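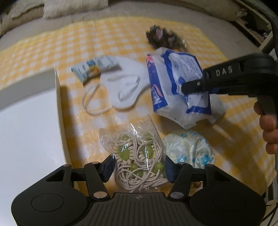

Green and Cream, Still in the Bag

Cream cord, coiled up I don't know how many times, with green pieces all through it. My favorite part is the pair of big green ovals side by side in the middle, with the little cream wrappings going out from them like ribs. Click to make it bigger, the wrapping is worth a closer look!

Welcome to the Bead Drawer page

Hi and welcome back! If you're new, this is the part of my site where I put up whatever has come out of the craft drawers lately, with a few words under each thing so I remember what I was thinking. I started the page in March when I moved all my supplies from the hall closet to the kitchen table (temporarily, I said) and they have been on the kitchen table ever since. We eat at one end.

The gallery counter says 3,455 visits as I type this, and I'm sure a good number of those are me checking for typos. But some of you have been writing in, and a few of you even sent patterns, so thank you thank you. I've tried the one with the double loop and I'm still picking it out.

I've been on a green kick. It began with a scarf I bought in Hadel that goes with nothing I own, and I got it into my head that what it needed was something chunky and green to wear over it. So every time I open a drawer now my eye goes to green first. I have plenty of perfectly good red beads sulking in a jar.

About the green and cream bundle

I bought this one at the Wiriya craft market, from the long table near the side door where everything is in clear packets and you have to dig. I love digging. I was there at nine in the morning and I still wasn't the first. It cost me less than my coffee did, and I walked past it twice before I went back for it.

What got me was the cream against the green. White would have been too sharp and brown would have made it look like a plant hanger (I have nothing against plant hangers, I have two). Cream is softer and a bit old-fashioned, like something you'd find in an aunt's jewelry box. And I like that the greens aren't all the same shape. There are the big ovals and then round beads down in the loops, so your eye has something to do.

I haven't decided what happens to it. I go back and forth between leaving it just as it is and borrowing the ovals for something else. My sister votes for leaving it. My sister also votes for me having fewer bags of things, so I don't know if her vote should count.

For now it stays in the packet. I used to take everything out the minute I got home and that's how I ended up with the Great Tangle, which longtime visitors will remember and which is still in a shoebox on top of the fridge.

The tablecloth

I get asked about this more than about the beads! Yellow and white gingham, nice and shiny, and the happiest thing in my kitchen. The check goes from pale yellow to a deeper gold where the stripes cross. I bought it for summer, kept it on through the winter and now the table looks undressed without it.

It's good for sorting on, too. Cream cord shows up fine against the gold squares and gets a bit lost on the white ones, so I slide things over until I can see what I've got. Tiny round beads will roll on it if you let them. I put a folded dish towel down when I'm doing small ones, and a baking tray with a rim when I'm doing really small ones.

The one with the turquoise flowers

Several of you have sharp eyes and will ask, so yes, the pale shiny thing with the turquoise-blue flowers on it, over to the right of the bag, gets its own spot next time. I adore that blue. It was this close to knocking green off its throne.

How I'm sorting these days

I've settled into a system, more or less. By color first, then by size, and then a big messy group called "later." The later group is the largest and I'm at peace with it.

Cords go in one drawer, coiled and tied with a bit of thread around the middle. If a cord already has beads on it, it goes in with the beads and not with the cords. I made that rule after looking for the same necklace in three different drawers on the same evening, while dinner was getting cold.

Clear packets are the best thing for anything knotted or wrapped. You can see what's inside without opening it and the loops stay put. I stand them up in a loaf pan like file folders. The loaf pan was my grandmother's and I feel a little guilty about it every time I want banana bread, and then I buy banana bread.

I did one big count over the winter, since a friend dared me to, and only of loose round beads in the green family. The answer was 371. I had guessed a hundred. I'm not going to do the reds.

What I'd make with cream and green

A long necklace is the obvious one, with the big pieces low in front and plain cord going up around the neck. Cream cord sits nicely on a dark sweater. I'd knot it at the back so it can be worn short or long, clasps and I don't get along.

A curtain tie is my second idea. We have plain linen curtains in the front room and they could use a bit of fun. Two ovals per tie would look lovely, but then I'd need two more ovals for the other side, and so I'd be back at Wiriya digging through packets (oh no, what a shame).

Or a bag charm! I made 5 of those for the Zamwood winter fair, all in blues, and they went before lunch. I kept none for myself, silly me, and have been meaning to make one ever since. If I do it in green I'll wrap the beads the same way, with the cord going around and around close together, and I'll put up the steps if mine come out decent.

A word on wrapping, for those who asked

I'm no expert. I learned from a booklet I picked up in Zirkham with half the pages stuck together, so there may be a whole chapter I'm missing. What works for me is to cut the cord much longer than seems sensible, pin one end to a cushion and keep the tension the same all the way along. If it starts looking lumpy, go back right away - it never smooths itself out later, however hard you squeeze it.

Waxed cord is stiffer and holds its shape. Cotton is kinder on the fingers. I like cotton in the evenings and waxed when I'm in a hurry, and I've mixed them in one piece exactly once and the two halves looked like they'd never met.

For flat ovals, start in the middle of the long side. The cord wants to slide toward the narrow ends and you'll need to hold it down with your thumb until you've gone around three or four times. Then take a break and shake your hand out. I mean it about the hand, mine was sore for days after the winter fair.

Coming up on this page

The turquoise flowers, as promised. Then a jar of mixed buttons from the Hadel thrift store that I haven't even tipped out yet. I'm also hoping to finally open the shoebox on the fridge and face the Great Tangle, about 3 pounds of it, with a pot of tea and a good long radio play. If you have untangling tricks please send them now, before I reach for the scissors.

And if you've got green and cream things of your own, I'd love to see them. The message form is at the bottom of the front page. It eats line breaks, so don't worry if your note looks like one long sentence when you hit send, I can read it just fine. Mine all look like that too.

Back to the front page
Older drawers: Blues, Wood and Shell, The Button Jar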